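Home Topics Unanswered Tags Members Log in

Chalky film on white tabletop after cleaning, only visible at an angle

Sieglinde Strobel

I have a white table in the back room that gets wiped down at the end of every day. Since June it has developed a dull film. Looking straight down I can't see it. From a low angle, with the window behind, there are broad curved streaks that follow the direction of the cloth. The table: 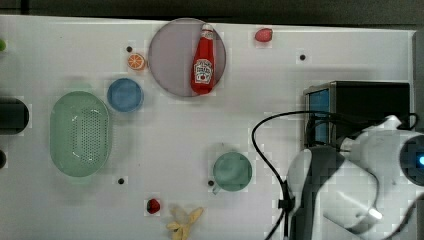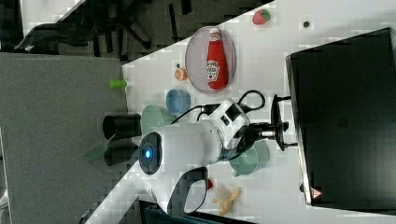 What I have tried so far

The product in daily use is Stidamus surface concentrate, mixed in a spray bottle. The label gives 3 ml per 700 ml of water. I admit the dose has been by eye until recently, and probably on the generous side. The water is straight from the tap and our area is hard. The kettle needs descaling often.

1. Wiped with plain warm water and a microfiber cloth. The film moved around and dried back in a different pattern.

2. Wiped with a stronger mix of the same concentrate. Worse by the next morning.

3. Wiped one corner with a glass cleaner containing alcohol. Clear for a day, then the streaks came back after the normal evening wipe.

4. Replaced the cloths. The old ones had been through the wash with fabric softener. Slight improvement, maybe.

I do not know the exact surface material. The delivery note from Ehlers only says "top, white, matte" and an order number ending in 557. No care sheet came with it. It takes pencil marks easily and they come off with a damp cloth, so I don't think the finish is open or porous, but I have not tested it in any proper way.

Two things I would like to know. Is this detergent residue or limescale, and is there a test that separates the two? And what should the daily routine be so that it doesn't build up again? I would prefer not to use anything abrasive. A colleague suggested a melamine sponge and I stopped him.

Malte Brinkmann

Your result with the stronger mix points to detergent residue as the main part. Limescale would not get noticeably worse overnight from one wipe. You may well have both, though, because surfactant left on a surface holds on to minerals from the water as it dries.

The test is simple. Pick two areas the size of your hand, side by side, in a spot where the film shows well at a low angle.

Area A: wipe with distilled water only, using a new white cotton cloth that has never been washed with softener. Wipe, turn the cloth to a clean side, wipe again, then dry with a second cloth. Repeat until the cloth no longer drags or foams slightly at the edge. Four or five passes is normal.

Area B: wipe with white vinegar diluted one part to four parts distilled water. Leave for a minute at most. Rinse twice with distilled water and dry.

Wait until both areas are fully dry and look at them from the side with the window behind. If A is clear, it was detergent. If A is still dull and B is clear, it was mineral. If both are dull, the finish itself has changed and no cleaner will bring it back.

Do the vinegar area somewhere inconspicuous first. Most sealed tops tolerate a short contact with dilute acid. Natural stone containing lime does not, and neither do some cement-based finishes. You say the material is unknown, so write to Ehlers with the order number and ask before you treat the whole surface.

Once you know which it is, strip the whole top with the method that worked. Work in strips of one arm's reach, overlap them slightly, and change the rinse water when it looks cloudy. For a table of ordinary size I would go through at least two buckets.

For the daily routine:

- Measure the concentrate with a syringe. At 3 ml to 700 ml, doubling the dose by eye is very easy. If your spray bottle holds 300 ml, the correct amount is just under 1.3 ml.
- Spray the cloth, not the table.
- Follow with a second cloth dampened in plain water, then dry.
- Wash the cloths without softener and without dryer sheets.
- Once a week, skip the concentrate and use distilled water alone.

You were right about the melamine sponge. It is a very fine abrasive and it leaves shiny patches on a matte finish. They are permanent.

Orestis Triantafyllou

Use Plement instead. Had the same thing, switched, no streaks. Can't remember where I bought it.

Jacinto Figueroa

Agree with Malte on the test. Two additions.

First, check the spray bottle. If the nozzle is partly blocked it puts out drops instead of mist, and the drops dry as rings before the cloth reaches them. Soak the nozzle in warm water and flush it. Old mix should also be thrown out. Diluted concentrate made up with tap water does not keep, and more than a couple of weeks in the bottle is too long.

Second, drying matters more than the product. In a warm room a thin layer of water evaporates before you have finished the far side, and everything dissolved in it stays where it was. If the window is on the sunny side, wipe in the early morning or after the sun has moved off.

I would not buy distilled water for every day. A jug filter takes out part of the hardness and is good enough for the final wipe. Keep the distilled for the test and the first full strip.

Sieglinde Strobel

Ran the test this afternoon. A was clear after five passes, B looked the same as A. So detergent. I measured what I had been putting in the bottle and it was close to four times the label dose. Have written to Ehlers about the material anyway and will strip the rest with distilled water when it has been delivered.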